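Journal archive > Household Studies > Waste and Daily Practice > Full text

4. Sorting at the table: cups as small containers

4.1 Why the table was studied

In the first part of this paper we looked at the large bins that stand in the yard or in the street. Most earlier work stops there. The resident is asked which bin is used for which material, and the answer is compared with what the bin contains. In our interviews in Drukstead, however, many residents told us that the decision was already made before they came near the bin. It was made on the kitchen table, or on the counter beside the sink, and often with containers that were never bought for this purpose. A paper cup was the most common of them. For this reason we decided to give the table its own section.

By "table sorting" we mean the short work in which drink packaging is taken apart and its parts are put in different small containers. A bottle is a good example. For the resident it is one object, but for the collection service in Drukstead it is two, as the cap and the body are accepted separately. Cans are one object for both, but they take much space, and so the residents usually flatten them before they are put away.

4.2 Material and method

The visits were made in February, in 31 households. Each household was asked to keep its drink packaging for one week and then to sort it at the table in the way it usually does. We did not give instructions about the order of the work. The households could use their own containers, or the paper cups which we brought with us, in gray and in yellow. We chose paper cups after the pilot visits, where glass jars were found to be too heavy for the older participants and the plastic boxes from Zusteo had lids that were left open in any case.

Notes were taken by hand on a form with 18 fields. The form was prepared by Bernadette Breathnach and was changed one time, after the pilot, when a field for "parts put aside for later" was added. All field notes were coded by two readers. Where the readers did not agree, the original form was read again and the code was decided together.

We must mention one limit here. A household that knows it is visited will probably sort with more care than in a normal week. We could not remove this effect, and the results should be read as the way in which people sort when they have time for it.

4.3 Caps and bottles

The cap was the part that gave the most discussion. It is small, it rolls, and it is easily forgotten on the table. Some participants kept the cap on the bottle until the last moment, and some removed it immediately and put it in a cup. Participants in the second group said that a cup with high sides is better than a plate, and this agrees with our notes, where caps on plates were more often recorded as fallen.

A second question was whether caps of different colors should be kept together. The rules of the collection service say nothing about color. Still, several participants had their own rule, and they explained it with a school or a parish that once collected caps of one color only. One participant from the street behind the Saab garage had kept such a rule for many years after the collection itself was closed. We consider this an interesting case of a habit which lives longer than its reason.

The cup for caps fills slowly. With up to 60 caps in one cup of our size, a normal household needs to empty it only rarely, and this was seen as an advantage by most and as a problem by a few, who did not like to have it standing on the table for so long.

4.4 Cans

With cans the situation is the opposite. The cup for cans becomes full very quickly, also when the cans are crushed. Flattened cans do not lie one on top of another in a round cup. They stand on their edge, lean on each other, and come up to the rim or above it. Figure 4 shows the difference between the two materials in cups of similar size.
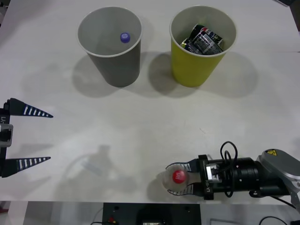
Figure 4. Paper cups used for table sorting: a purple cap in the gray cup, crushed cans in the yellow cup. A clear bottle with a red cap is at the lower right.

The figure also helps to explain a remark that we first did not understand. Several participants said that the can cup "lies" about how much is in it. They meant that a cup which looks full from the side can still take one more can if it is pushed between the others. In the coding we therefore used two values, "full to the eye" and "full to the hand", and only the second one was counted as full.

The color of the cup had less effect than we expected. We had supposed that yellow would be taken for cans, as it is the color of the street bin for metal in Drukstead, and in many households this was so. But other participants used the nearest cup, and kept to it afterwards. Position on the table seems to be at least as important as color, and the size of our group does not allow a stronger statement.

4.5 From the table to the bin

The last step is the walk to the bin. Here the cups were useful only in part. Caps can be carried in the cup without difficulty, but a cup packed with cans must be held upright, and two participants preferred to empty it in a bag first. The larger survey, with 200 answers collected through the Grokeo panel, is discussed in Section 5, where we return to the question of bags.

Related articles
The bag behind the door: temporary storage of packaging in small apartments
Who empties the bin? Division of waste work in shared housing
Color codes on street bins and how residents remember them
Glass jars, second use and the kitchen shelf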